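# Gresdale Mending Circle: Questions We Get a Lot

**Do I need to know how to sew?**

Nope! Plenty of people come in having never threaded a needle, and they go home with a button that stays put. If you can tie a shoelace you have all the hand skills you need for your first evening. And if you already sew, please come too, we love having someone at the table who can explain a blind hem better than we can.

**When and where?**

Every Tuesday at 7 in the evening, upstairs at the old Schouten building. Use the side door on the parking lot, the front one sticks. We go for 2 hours, though people tend to linger over the button tin.

**What should I bring?**

Something that needs fixing, washed and dry. That's it. We have needles, thread, pins, patches, darning mushrooms and a big bag of wool odds and ends. If you want an exact color match for the thread, bring your own spool, as our greens and browns run out fast.

**What can be mended by hand?**

So much more than people expect! Split seams, dropped hems, moth holes, worn elbows, torn pockets, the crotch of your favorite jeans (by far our most common repair). Dish towels and cloth napkins are wonderful to learn on, too. They're flat, they don't stretch much, and if your stitches wander, you still have a perfectly good towel.

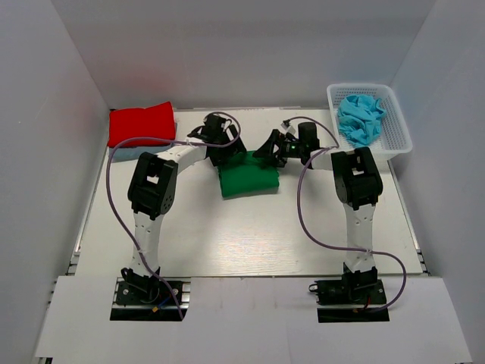

**Visible or invisible mending?**

Whichever you like. Invisible mending wants matching thread, tiny stitches and good light. Visible mending lets you go wild with orange darns on gray socks, or little rows of white running stitch over a denim patch. I started out wanting everything hidden and now most of my sweaters have at least one loud elbow, and I get stopped in the grocery store about them!

**My darn came out lumpy. What went wrong?**

Most likely you pulled too tight. Leave a tiny loop at the end of each row so the yarn has room to settle, and start your rows well outside the hole, in fabric that's still strong. Skip the knots on socks. You'll feel every one of them in your shoe.

**Do you have sewing machines?**

We have one, an old Ullero that sews a lovely straight stitch and gets cranky about zigzag. It's great for long seams and pillow covers. Ask for a quick lesson before you use it, and please don't change the bobbin tension.

**Can I drop something off and pick it up later?**

Sorry, no. We'll gladly sit beside you while you fix it, though. For tailoring or leather, try the repair counter in Kondadlow.

**Does it cost anything?**

It's free. There's a jar for thread money if you feel like it.

**Can kids come?**

Yes, from age 7 up, with a grown-up. They're often the best darners in the room.

**I have a question that isn't here.**

Ask Hortensia Muñoz at the front table, or leave a note in the binder by the door.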